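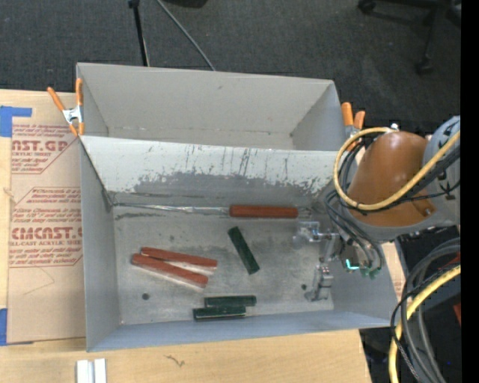 Merike Lepik was still putting her coat on a chair when she started talking about the goose song. It's the one people ask for, and she has mixed feelings about that.

"I wrote it on the bus to Perkbridge and it took three stops," she said. "I've got songs I worked on for a year and they get polite clapping. Then I do the goose and people are on their feet."

Lepik has been playing comic songs on the harmonium since she left the Postelholm dance band, where she was second accordion. The harmonium is an Awan, bought from a chapel that was closing. Two of the lower notes don't sound in cold weather and she has rewritten several songs to avoid them.

Her new record, Grustus, has 11 songs and runs for just over half an hour. Grustus is a dog, or he is in the first song. By the end of side one he seems to be a landlord. I asked her which he was.

"He's whoever I need for the verse. My sister thinks he's our uncle and I've let her think that."

She pressed 400 copies and had 201 left when we spoke, most of them in her hallway. The first lot went at concerts. She doesn't much like posting them and has had three come back broken, all from the same address.

I wanted to know whether she minded the word "novelty", which turned up in two of the reviews.

"No. My dad had a box of novelty singles and they were the only records in the house that got played. There was one about a man who marries a lamp-post. I must have heard it every day until I was nine. The band on it is very good, if you listen - the clarinet player especially. They weren't messing about."

She is stricter about this than I expected. She won't use a kazoo. She won't put on a voice, apart from the goose, and she won't explain a song before she plays it. On the record she asked the drummer to play everything as though it was a funeral, and he did, except on "Soup for the Bishop", where he can be heard laughing in the second chorus. They kept that take.

Some songs have been dropped. A long one about a haddock used to end the set, but a friend told her it was really two songs and she has been trying to split it since. "The haddock half is fine," she said. "The other half needs a tune."

She's been asked for a Christmas single and has most of the words. It will be out in December if the choir can learn it - they're from her old school and rehearse at four in the afternoon, when she is usually at work.

I asked if the goose would be on it.

"On the B-side," she said. "Quietly."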